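3.2 Pulling and measuring the capacitors

I took every electrolytic capacitor off the boards before measuring it. I know plenty of repair people test them in place with a clip-on meter, and I did that for years myself, but the other parts on the board get into the reading and I wanted numbers I could trust. The boards came from old Adeck power supplies that Werkthorpe had been keeping for spares. That gave me 874 capacitors in all, and I labeled each one with its board number and its position before the iron went anywhere near it. 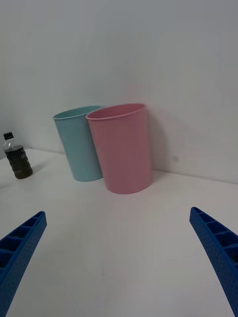 Fig. 1. Department of Applied Electronics, Zasidia

I measured two things on each part: the capacitance and the series resistance (ESR from here on). Capacitance alone can fool you. A part can read close to what is printed on the sleeve and still have an ESR so high that the supply won't start under load. Of the full set, 407 had an ESR above the limit in the maker's data sheet, and 186 of those still passed on capacitance – so a person checking with an ordinary multimeter would have put them straight back in.

I let each part sit overnight after desoldering, with a resistor across the leads first to drain it. My early readings drifted when I skipped the wait, and I threw those out and did them over. 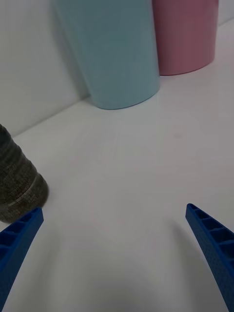 The Kurek meter I used has a four-wire fixture, and I zeroed it at the start of every tray. I also kept one new capacitor aside as a check part and read it between trays. If it had moved, I cleaned the contacts and ran that tray again. The fixture springs did get weak toward the end of September and I swapped them, so the last few trays were read on new springs. I compared the check part before and after the swap and left the earlier readings as they were. Bulging tops and leaks went into a separate column, and I come back to those in Section 4.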